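How I Pack a Carry-On for 10 Days (Without Sitting on It)

I used to be a check-two-bags person. Then my friend Latrice Ridgeway talked me into a long train trip with a lot of stairs and not a lot of elevators, and I came home with a sore shoulder and a new religion. So this is my method, as it stands after plenty of trips and a few bad ones.

Start the night before the night before. I mean it! If you pack at 11 p.m. with a morning flight you'll throw in three sweaters and no socks. I put everything I think I want on the bed, walk away, make tea, and come back meaner.

Step 1: Cut the pile. For 10 days I bring five tops, two pairs of pants, one dress or nice shirt, and one warm layer. Everything has to go with at least two other things on the bed. If it only works with one pair of shoes, back in the closet it goes.
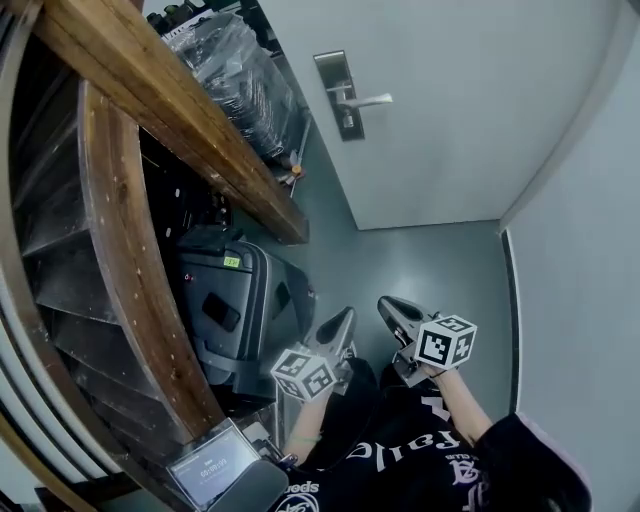 Step 2: Shoes first. Wear the heavy pair, pack the light pair. Stuff the packed ones with socks and chargers, then set them heel to toe along the wheel end of the bag so the weight stays low when it's standing up.

Step 3: Roll the soft stuff, fold the stiff stuff. T-shirts, leggings and pajamas roll up great. Jeans and button-downs don't (you just get a lumpy log), so I fold those flat and lay them over the rolls last. I've got a set of Miriline cubes that I like for underwear, but a pillowcase does the same job, and I used one for years.

Step 4: Liquids go on top, in their zip bag, where you can grab them in the security line. I open each bottle, squeeze a little air out, and close it again. Haven't had a shampoo disaster since I started that.
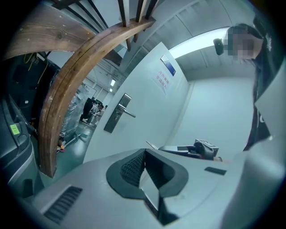 What if my bag is still too full to zip?

Take out one pair of pants and the "just in case" outfit, then try again. Sunita Bellamy, who taught me the rolling thing, also wears her bulkiest jacket on the plane and fills the pockets.

Step 5: Leave a gap. I like a space the size of a loaf of bread, because I will buy something. On the way home the dirty clothes go in a trash bag with the air pressed out, and that buys you a bit more room.

Last thing, weigh it. Stand on the bathroom scale with the bag, then without, and subtract. Mine came out at 14 pounds last time, shoes and all.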